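4.2 Splitting the policy from the scheduler

I should say up front that our first version of Pekuvside had no scheduler at all. The policy took in every camera image, spat out joint targets for both arms, and we hoped for the best! That went fine with one marker on the mat. With more of them, the two arms kept picking the same target, and we'd end up hitting the stop key. So I pulled target assignment out into its own little process, which runs at 2 Hz and hands each arm a claim on one object. The policy still runs at 30 Hz and only ever sees its own claim. Figure 3 has both arms over the mat, with an orange marker in the left gripper.

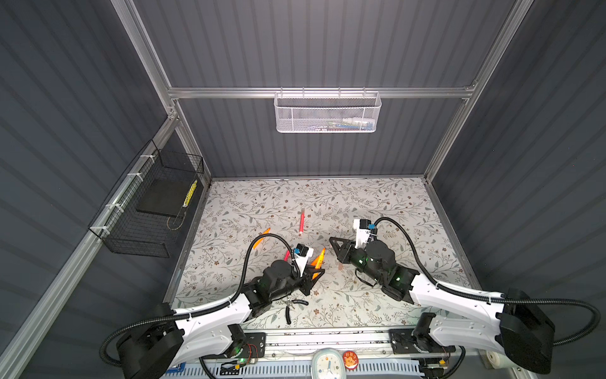

Figure 3. The two-arm cell with markers on the mat.

Hindgate asked in an open review whether a claim table is overkill for two arms, and whether a plain mutex on the shared middle of the workspace wouldn't do the same job with far less code. Fair question, and I did try it. A mutex keeps the arms apart all right, but it says nothing about who wants what, so one arm sits there waiting for a marker the other has already taken (very polite, very slow). Claims expire after 4 seconds without progress, and that one rule cleared up most of our deadlocks.

The part I'm less happy with is perception near the fingers. We start from the Skavia segmenter, trained on 495 hand-labeled images, and it loves to call the printed flowers objects. Shadows make it worse -- the wrist view gets a big soft one from the robot itself, right where we'd like clean masks. 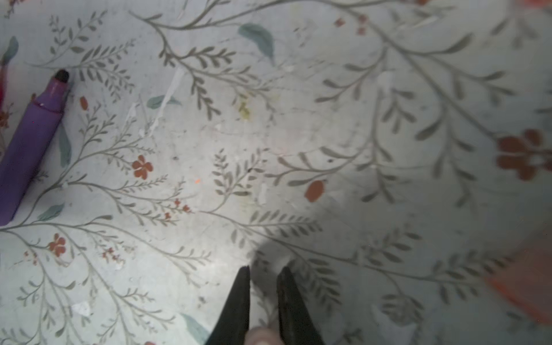 My fix was to run the segmenter on both views and drop any mask that the fixed camera can't back up. It costs us a bit of latency, and it fails whenever an arm blocks the fixed view, so in that case the scheduler holds the old claim and tries again on its next tick.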